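Pladach Farm Veg Shares: Your Questions

I get asked the same things every year, mostly at the gate while I'm trying to get a wheelbarrow through it, so I've put the answers down in one place. If yours isn't covered, send me an email and I'll add it when it rains.

What do I get for my money?

A share of whatever we pick that week. You pay for the season up front, in one go or monthly, and that pays for seed, compost and wages at the time of year when we've got nothing to sell. In June that means a lot of salad, spring onions, broad beans and the first new potatoes. By autumn you'll be carrying home squash, leeks and more beetroot than you may have bargained for!

Can I choose what goes in?

Not really, sorry. There's a swap crate at each pick-up point though, and it works very well. Leave your fennel, take somebody else's kale. I've seen people stand there haggling with themselves for ages.

Where do I collect?

We have 2 pick-up points: the farm itself, and the old bus garage in Hirkisness (go round the side, the front door sticks). The garage is open until 7 in the evening. If you can't make it, send a friend and tell them your surname. Anything still there at closing goes to the lunch club, and I can't get it back for you.

Do you supply bags?

No, we stopped. Bring your own bag, box or basket, anything that'll take a cabbage without folding up. Something with a wide top is handy, because the squashy stuff can go in last and sit on top of the roots. Give it a shake out between weeks as our carrots come with a fair bit of field attached.

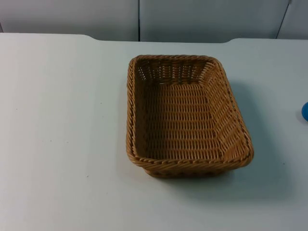
What happens if a crop fails?

Then we all go without it, and that's the deal with a share. Last year pigeons had nearly all the purple sprouting and I was very gloomy about it. We grow a big mix so that a bad year for one thing is usually a decent year for another, and I'll always write and tell you what's gone wrong.

Are you organic?

We grow without sprays or artificial fertiliser, but we aren't certified at the moment. The paperwork is on my desk, under some other paperwork. You're welcome to come and ask Chaiwat Prasertsri anything you like about how he builds the soil up. He runs the growing side and he will talk about green manure for as long as you'll let him.

How many members are there?

We have 127 households this season, which is as many as the top field can feed. There's a waiting list. Places mostly come up when people move away, so do put your name down even if it looks hopeless.

How old is the farm?

The date over the barn door is 1673. The veg is a lot more recent! It was all sheep before us, and the field we call Tanner still grows better thistles than anything I've put in it.

Do I have to come and help?

No, but we'd love it if you did. Potato lifting is the big one, and there's soup afterwards. Wear boots you don't care about. Children are fine as long as they stay away from the pond.

Can I pause my share when I'm on holiday?

You can give it to a neighbour, or move one week to another if you let me know before we start picking. I can't do refunds for missed weeks. The lettuces carry on growing whether you're in Spain or not.

Do you sell eggs?

We don't keep hens, but the Matwood people bring theirs along to the garage and you can buy from them direct. Cash only, and they like their boxes back.

Page last updated October 5, 2018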